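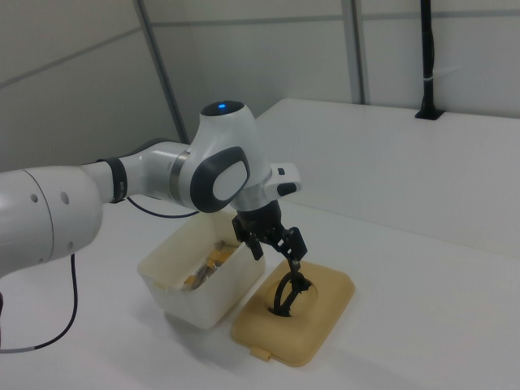
How to Build a Prompt Book for a Double Bill

A prompt book is the script plus everything the script forgot to mention: who crosses where, when the lights change, which door sticks. The stage manager makes it, guards it, and is eventually buried with it. If you've been handed the job for a night of one-acts, congratulations, and I hope you own a good eraser.

I learned most of this on a double bill at Midtbø, a small theater over a bakery, where we did Zellia before intermission and Utum after it. Zellia has a cast of two and takes place on a bench. Utum has nine characters and a funeral. The same book had to hold both, and for the first week it held neither.

What you'll need

A fat three-ring binder, bigger than you think
One-sided copies of both scripts
Blank paper
Tab dividers
Pencils and a sharpener that isn't also a toy
Sticky flags in a few colors
A ruler

Leave the pens at home. A director who says "that's final" is describing a mood.

Print the script on one side only

Print each script so the text lands on the right-hand page when the binder is open and the left-hand page stays blank. The blank side is where blocking goes. If you're working from a published acting edition, photocopy it larger (with permission from whoever licensed the show to you) so that there's a wide margin down the outer edge. Cues go in the margin.

Number the pages of each play separately, with a letter in front. Ours were Z and U. Numbering straight through the evening looks tidy until the director swaps the order of the plays, and directors love to swap the order of the plays. Ours was Frøydis Rustad, who swapped it, slept on it, and swapped it back before I'd finished with the eraser.

Set up the tabs

Put the tabs in the order you'll grab for them in a panic. Mine went like this:

Contacts
Schedule
Running order
Play one
Changeover
Play two
Props
Costumes
Reports

The changeover gets a tab of its own. People treat it as the gap between the plays, and then intermission arrives with a bench onstage and a coffin in the hallway. More on that further down.

Draw a small ground plan

For each play, draw the stage from above with the furniture marked. It doesn't need to be beautiful. It needs to be small enough to fit at the top of a blank page with plenty of room below it. Make a stack of copies and slip one in opposite every page of text.

Label the furniture with letters if there's a lot of it. Label entrances by what they are: kitchen door, street, the curtain that is pretending to be a wall. Everyone in the building will call them that anyway, including the actor who insists on "upstage left" and always points right.

Write the blocking

Pick a shorthand and keep it. The usual one is an X for a cross, the first letter of the character's name, and the standard stage areas: DS for downstage, US for upstage, L and R from the actor's point of view, C for center. So "M X DSR" means that M walks down to the right corner of the stage, hopefully with a reason.

Put a small number in the script at the exact word where the move happens, then write the same number on the blank page with the move next to it. Start the numbers over on every page. If you don't, one added move early in the play will send you renumbering all the way to the curtain call.

Two characters with the same initial? Use two letters. Utum has a Marta, a Mikkel, a Mother and a Minister, and I have some notes from early rehearsals that describe M handing M to M.

Write down moves as they're given and again when they change. Don't improve them. If the blocking has an actor walking through the table, record it, then raise it at the break in a pleasant voice.

Mark the cues

Wait until the lighting and sound designers have given you their lists before putting any of this in. Until then, a faint pencil question mark will do.

Each cue gets three things: a warning about a page ahead, a standby a few lines ahead, and the GO. Use the ruler to draw a line from the exact word or action to the margin, and write the cue there in block capitals. LQ is a light cue, SQ is a sound cue. Letters for one and numbers for the other helps too, as "Sound F, go" is hard to mix up with "Lights 20, go" even when your operator is eating a sandwich.

Color coding is fine if you keep it simple. I once worked from a book that used the Rastix flag system, in which every department has a color and every color has a shade for urgency. Lovely stuff. Under the blue light at the prompt desk every single flag was gray.

So test your colors in the light you'll really be working in. Take the binder backstage, turn on the blue lamp and try reading a page. Do it before tech, when there's still time to buy different flags.

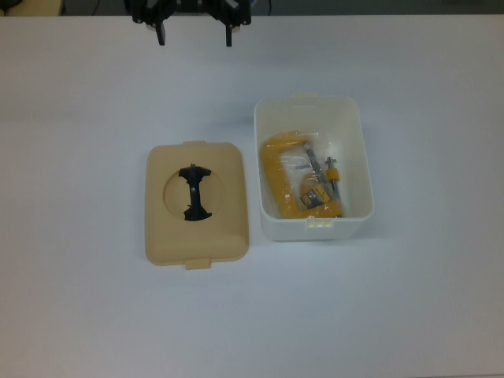
Plan the changeover

Write the changeover as if it were a short, badly lit play. List every object that leaves, every object that arrives, who carries it and through which door. Two people can't use the same door at once if one of them has a coffin. We found this out with witnesses.

Then rehearse it with a stopwatch. Our first try ran nearly 20 minutes, longer than some of the plays I've liked best. The fix was dull: bench out first, rug second, then everything for Utum in through the street entrance in the order it was set down. Tape small marks on the floor for the furniture legs, a different color for each play, and write the colors on the changeover page.

Keep it alive during rehearsals

At the end of each rehearsal, sit down for a few minutes and clean up the pages you touched. Erase properly. Redraw arrows that have turned into weather. If a scene has been reblocked so many times that the page is fuzzy, replace the page and move the old one to the back of the binder. Don't throw it out, as somebody will want "what we had before" and will be sure you remember it.

Cut lines get a single straight pencil stroke so you can still read them. Cut lines come back.

Hand it to someone else

Before opening, give the book to a person who hasn't been in rehearsals and ask them to talk you through a page out loud. Wherever they stop and squint, fix it. You might get the flu, and the show should be able to go on without your handwriting being interpreted by scholars.

Make a copy or scan the whole thing once the cues are set, and store it somewhere other than the theater. The original stays at the prompt desk, closed, with your name on the front and no coffee anywhere near it.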